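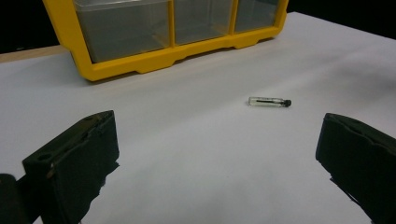

*The little vial and the yellow drawers, Tresley open day.*

March, late, feet up, second mug of tea

I am so glad I went. I nearly talked myself out of it twice – once over the rain and once over the parking – and then I was on the 57 bus with a damp program in my lap, grinning like a kid on a field trip.

Tresley opened the whole ground floor. You come in past the coat racks, somebody gives you a sticker to write your name on, and then you can wander wherever you want. I went straight past the big stuff in the front hall. There was a palletizing arm from Soder with a crowd around it and a man with a microphone, and I'm sure it was wonderful, but I could hear it fine from the next room. I'd circled one thing in the program: "Small objects, two hands, ask us anything." That's where I spent most of the afternoon.

The project is called Flumotach (I practiced saying it on the bus and still got it wrong). They are teaching robots to do fiddly work with small things, and the way they do it is that a person does the job first, holding a gripper in each hand. The grippers record what they see and where they are, and all of that turns into lessons. So there's no robot doing the job yet. I thought I might be let down by that and I wasn't at all! Watching a person try to be careful through a pair of blunt black fingers is gripping. Ha. I'll leave that in.

The task goes with a glass vial, a tiny one with a black cap, and a set of clear plastic drawers in a yellow frame, the kind my dad kept his fuses in. Open a drawer, put the vial away, close the drawer. I've done that sort of thing ten thousand times and never once thought about it. Now I can't stop. When I got home I opened the silverware drawer very slowly, using two fingers, and noticed that I hold the counter with my other hand while I do it. Why? The drawer isn't going anywhere. I must have been doing that for years.

Glass is the part that makes my shoulders go up. A vial lying on its side on a flat table wants to roll, and it's so thin that coming at it a little high or a little low must make all the difference. And you can't feel it. You have the handle, and past the handle you have the fingers, and past those is the thing you care about. It reminded me of the time I tried to get my ring out of the bathroom drain with barbecue tongs, only these people are good at it.

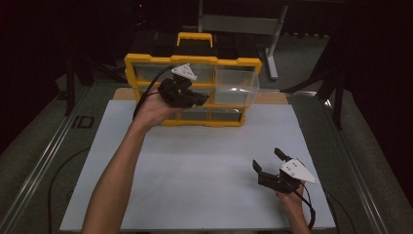 Candela Paredes told us that the drawer is harder to learn than the vial, and that everybody guesses the other way around. A vial is the same vial wherever you put it down. A drawer sticks, or it comes out crooked, or the whole cabinet scoots toward you and now everything you knew about where things were is off by an inch. She wants the scooting in the recordings, too. If you only ever show a machine the perfect pulls, she said, it has no idea what to do on a bad one.

I wrote that down on the back of my program, next to a drawing of a gripper that looks like a lobster.

I asked about the white plates with the dots on top of the grippers and got a really patient answer about tracking, most of which I followed. The short version is that the dots help the system work out how each hand is turned and where it is. I asked how many times they do the same job over, and the answer was 140 for this one, across different starting spots. 140! And they weren't even sick of it. One of them said the boredom sets in early and then lifts, and after that you start seeing small differences between one go and the next. I know that feeling from piecrust.

A boy next to me asked if he could be better at it than a grown-up. They took the question completely seriously, and I loved them for it.

Things I want to remember:

- Both hands matter. One to pull, one to steady, and they swap jobs depending on where the drawer is.
- The drawers being see-through is hard on a camera. All those shiny edges! I'd never have thought of it.
- Slow is fine. Stopping halfway to think is less fine, as the machine may learn to stop there too.
- Look up the Cabello talk from the fall. They said it's a good one for beginners, and it's on their site.

The snack table was run by the apprentices and there was a lemon thing I would have gone back for if I'd had any shame to spare. I had already gone back once.

Before I left I went in for one more look at the drawers up close, down at the height where the fingers work.
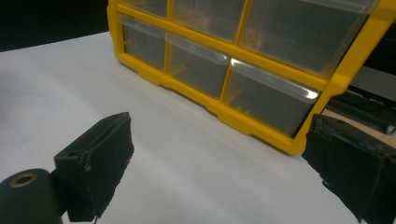 You should try threading a needle in oven mitts if you want to know how it feels, was what a woman named Odile told me while we were both leaning in. She had been allowed a turn earlier on a practice set. She got one drawer open in five tries and said her hands were arguing with her eyes the whole time, and that she'd have happily stayed until they locked up. I was so jealous! The sign-up sheet was full by the time I found it, so that's my own fault for lingering over the lemon thing.

We talked all the way to the bus stop. She thinks the first useful version will be something dull, like sorting parts in a back room, and I said dull was great, I'd take dull, my garage has 67 jam jars of screws in it and not one label.

They're doing another one in the summer. I put my name down for email. Must remember to get there when the doors open, and to eat a proper lunch first, and to ask what happens when the cap comes off, which I only thought of on the ride home.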